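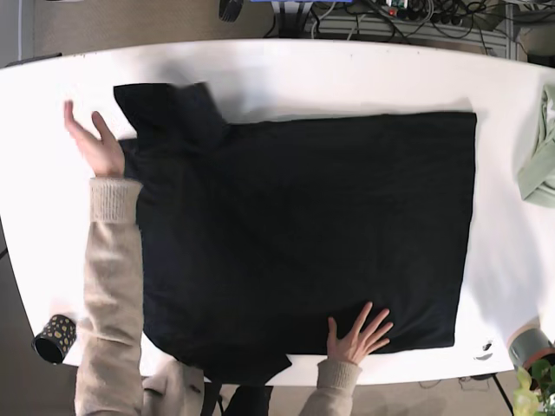 Most of my work this winter has been folding laundry. The plan at Brurka is that the arm learns to fold a shirt from watching people do it, so people have to do it, over and over, at a table. I've also done the remote control version, where you drive the arm from a pair of handles and it copies you. I am much worse at that.

By hand I can get through 60 folds in a morning. With the handles it's a good day if I finish six that are worth keeping. You lose all feeling for the fabric. I'll pinch one layer when I wanted both, and then the sleeve comes back out when I let go.

Black clothes are their own problem. On a white table the outline is easy to find, but the layers all look the same once they're on top of each other. Colton Nguyen, who trains the model, asked us to slow down at the sleeve and keep our fingers apart so the hand tracking doesn't lose them. It feels silly for the first hour - then I started doing it at home.

We also had to agree on one way to fold. Maeve folds in thirds and I fold in half, and the arm was learning something in between. We now do sides in first, then bottom up, and smooth it flat with an open hand before the next fold. In August we hope to start on towels.

Print this post | E-mail to a friend

2 comments

Hayley Dunmore: Does it learn from the bad folds too, or do you throw those out?

Brock Lachance: I drove an arm with handles at Dindow for two years. The pinching gets better. Sleeves never did for me.

Contact | Copyright Maëlle Friesen | Back to top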